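Notebook, small parts sorting
July, bench entry, started 14:00

Continuing from the Tostidance tray trial. Same question as last month: does the three-tray layout hold up for mixed jewelry, or do we go back to the Parnudell drawer inserts. Moved off the big bench to the corner desk under the shelf. Less depth, but the wall gives the trays something to stop against.

Layout, left to right along the wall: long tray, grid tray, long tray. Long ones are reserved for chains and bracelets. Grid is for earrings and anything small enough to get lost. Trays are the Didenko set, velvet side up, no liner added.

Procedure
Tip a batch onto the desk in front of the grid. Match pairs by hand on the desk surface, then place the pair in one cell. Do not place singles. Singles stay on the desk until the end of the batch, then go in the envelope marked S. Fill from the left. Hair pieces share the grid for now, bottom row preferred, although the flower piece went top left and I left it there.

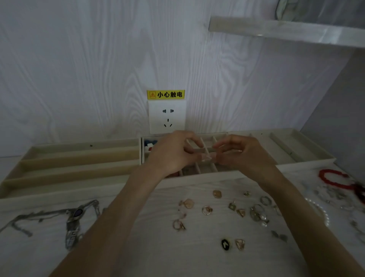
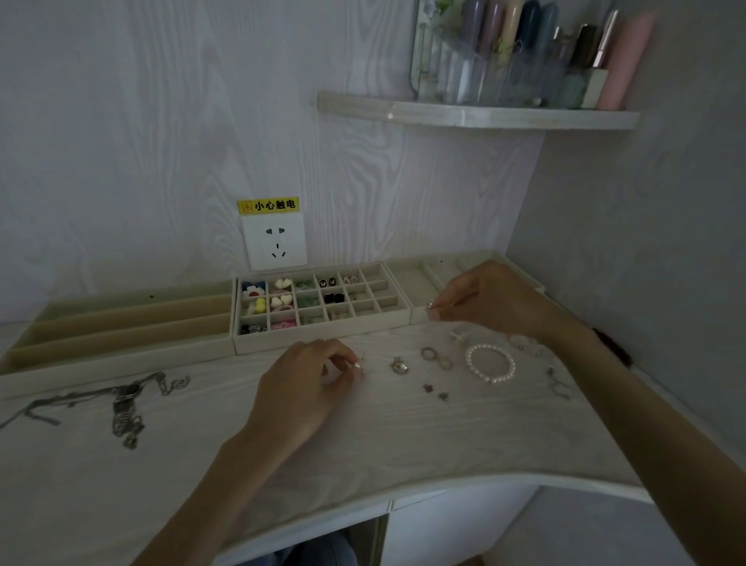 Corner desk, grid tray in the middle, a long tray on either side. More cells are filled in the second.

Notes
Pairing is the slow step. Placing takes no time worth recording. The white hearts are the worst of it: two pairs, close enough in shape that I checked backs before committing. They have adjacent cells, one above the other. Would separate them next time.

Dark pieces are hard to pick out against each other. Black studs and the black pair with the butterflies ended up one above the other in the fourth column. Acceptable.

The yellow pom-pom item takes up a cell by itself and should. Fibers catch on posts.

Cell size is fine for studs. Hair clips fit but only just, and I would not want to close a lid over them. Flukville lists a grid with wider cells, 14 to a tray. Price not checked.

Outlet sits just above the desk, behind the grid tray. Keep metal chain away from it when tipping out. The sticker is there for a reason.

Open items
- Chains not started. Long trays still to be tested with anything in them.
- Decide whether hair pieces get their own tray.
- Relabel envelope S, the ink rubs off.
- Batch limit: 200 pieces is too many for this desk. Try half.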